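Re: [catis-kitchens] Moving into a tiny kitchen, where do I even start?

Hi all,

Jumping in on this one because I moved from a normal-sized kitchen into a galley the width of a hallway two years ago, and I have opinions! Quoting the original so it's handy:

> We're moving into a one-bedroom in December and the kitchen is maybe a third of what we have now. Four cabinets, one of them under the sink, and a counter I can touch both ends of at once. I've read the Estrella booklet and it mostly says to "pare down," but I cook every night and bake most weekends and I don't know what to pare. What did people keep? What do you wish you'd gotten rid of sooner? And does anyone have a system for dry goods that isn't fifty matching jars?
>
> Also my spouse would like it on record that the bread machine is staying.

Bread machine noted. Ours stayed too, and it lives in the coat closet under the scarves. It comes out on cold mornings and goes back by lunch.

On what to keep, I'd start with what you cook in a normal week and ignore what you cook at holidays. I wrote down every pan I touched for two weeks before the move. It was a very short list: the big skillet, the little saucepan, the soup pot, one sheet pan. I had a whole drawer of other pans that I was emotionally attached to (the fish one! I have never once cooked a whole fish) and they went to my sister's garage, where they still are. If you bake most weekends then your mixing bowls and cake tins count as weekly things, so don't let anybody talk you out of those. Nest them, put the springform on the outside, and keep the loose bottoms together in a big envelope or they'll drive you nuts.

What I wish I'd gotten rid of sooner: mugs. So many mugs. Also the second colander, the salad spinner, and a stack of takeout tubs whose lids had all wandered off.

Now counters. You can't make more counter but you can go up. The open wire kind of shelf has worked better for me than anything solid, partly because I can see through the back and partly because a solid one made the whole corner feel like a cave.
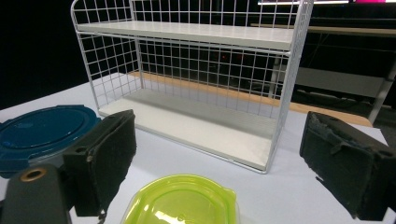
White wire grid with two boards, open at the front.

I keep the everyday stuff on the top board (oil, salt, pepper, the coffee) and the low one is for plates. Before you buy anything, measure from the counter to the underside of your wall cabinets, and then measure again with the cabinet doors open. I skipped the second part and had to return a perfectly nice rack from Prondholm because the door wouldn't swing over it. They were good about it, but it was a long bus ride with a rack on my lap.

Somebody upthread said wire shelves tip things over, and yes, small feet can fall into a grid. If yours comes with boards, use the boards. If it doesn't, a cut-down cutting mat does the job.

For dry goods, no, you don't need fifty matching jars. I tried that route in my old place and all it did was make me pour the last half inch of rice into a bowl every time I bought a new bag, then forget the bowl. What I do now:

- Flour and sugar get a proper container each, because I go through a lot and bags leak. Mine hold 2000 grams, so a whole bag of sugar fits with room for a scoop.
- Pasta, lentils, beans and rice stay in their bags, clipped shut, standing up in a shoebox like files. Labels facing you.
- Spices are in a drawer, lying down, in no order at all. I know where the cumin is and that's good enough.
- Nuts go in the freezer, especially walnuts. They turn so fast in a warm kitchen.
- Leftovers go in whatever has a lid that fits, at the front of the fridge, at eye level. I like round ones for soup since there are no corners to scrape, though square ones do pack tighter if your fridge is small. 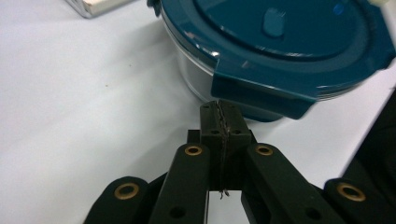
## The under-sink cabinet

This is the one people give up on and they shouldn't! Pull everything out the day you move in, wipe it down, and put a tray on the floor of it. Pipes drip. Mine dripped for a week and I only found out when a box of dishwasher tablets turned into one big tablet.

A tension rod across the top holds spray bottles by their triggers, which frees up the whole bottom for the trash bags and the compost bucket. I wouldn't keep food or pans in there. Potatoes seem like a good idea until you forget them - ask me how I know.

## Money

You asked off-list what I spent, and I don't mind saying. The whole setup came to 587 dollars, and most of that was a rolling cart from Cliludero with a butcher block top. I went back and forth on it for a month. It's the best thing in the apartment. It's my baking counter, then it's a bar when people come over, and when the bread machine is out it lives on there too. The rest was the shelf, the containers, a magnetic knife strip, and a lot of hooks. If you skip the cart you can do it all pretty cheaply, and I'd live there for a few weeks first anyway. I bought a corner turntable before moving and there is no corner it fits in. (Free to anyone on the list who wants it, I'll even mail it.)

One more thing about the Estrella booklet. I think it's fine on pantry lists but it's written for somebody who eats out a lot. The section on "one good knife" is okay. The section on owning two bowls made me laugh out loud. Keep your bowls.

Does anybody have a good answer for where to put a cooling rack while it's in use? I've been balancing mine over the sink and I lost half a batch of ginger cookies that way last month. Very open to suggestions.

Good luck with the packing, and do the kitchen boxes last so you can still make toast!

--
To leave the catis-kitchens list, reply with "remove" in the subject line.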